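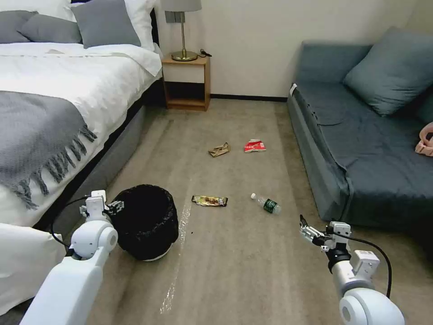
Follolano has a trailer, and it's a good one

If you've been on this list for a while you know how long I've been going on about Follolano. Well, the first trailer came out on 13/05/2023 and I have now watched it so many times that my phone offers it to me before I've typed anything!

For anyone new: Follolano is the second feature from Youssra Nasr, who made Morsy, that small, slow, lovely movie about a ferry clerk and his brother's debts. Morsy played in very few theaters and most of us caught it at home, months after the reviews had come and gone. The new one has a bigger company behind it (Vorport is handling the release, Trirar produced) and you can tell from the first few shots that there was money this time. There's a whole wedding, with a band, and a night drive along a coast road that looks wonderful.

The story is set in a made-up port town called Follolano, where a retired singer, played by Nawal Shawky, gets a letter asking her to perform one last time at the hotel where she started out. She hasn't sung in public for years. Her daughter thinks it's a terrible idea. The hotel's owner, played by Mahmoud Abdel Hamid, is either an old friend or the man who ended her career, and the trailer is careful not to say which. I have my theory. I'm keeping it to myself until November.

What got me was how little talking there is. Most trailers now hand you the whole plot and then the best joke. With this one you get Shawky walking down a corridor, Shawky trying on a dress and taking it off again, Shawky sitting at a piano with the lid closed, and then her voice, just the voice, over a black screen for 7 seconds. I know it's seven because I timed it, and yes, I got goosebumps every time. She did her own singing, too. Nasr confirmed that in a short interview that went up with the trailer, and said they recorded all the songs live on set, with the band in the room, which is a brave way to do it when your lead has never made a record.

The music is by Naveed Awan, who wrote five new songs for the movie. They're supposed to sound like old hits that everyone in the town grew up with, so he wrote them in the style of three different decades and then had the oldest one played badly on purpose by the wedding band. I love that kind of thing. You'll hear a bit of it about halfway through the trailer, under the shot of the kids running between the tables, and it's already stuck in my head.

The daughter is played by Naima Nasr, and before you write in, yes, she's the director's younger sister. She had two scenes in Morsy and was the best thing in both of them (the one on the stairs, with the oranges!). It looks as if she has a real part this time. There's an argument in a parked car that we only see through the windshield, with no sound at all, and she's doing so much with her face that I'd happily watch the full scene that way.

A few practical things. The running time is listed at 100 minutes, a nice change after the spring we've had. Vorport says it will open in 70 theaters in November and then go wider if people turn up, so please, if you're near one of them, go in the first week. That's what decides whether a movie like this reaches the rest of us. The list of cities isn't out yet. I've asked to be told when it is and will pass it along in the next issue.

In the meantime, Morsy is worth another look, or a first one. It takes its time. The opening stretch on the ferry is close to wordless and I know at least two of you gave up there, because you told me so. Give it until the brother shows up with the suitcase. After that I don't think you'll be checking the clock.

Also, several readers asked about the poster, the green one with the empty stage and the single shoe. It was done by the same designer who did the Morsy poster, and Trirar says prints will be sold once the movie is out. I want one for the hallway.

Send me your theories about the hotel owner. I'll run the best of them next time, with a warning at the top for anyone who'd like to go in cold.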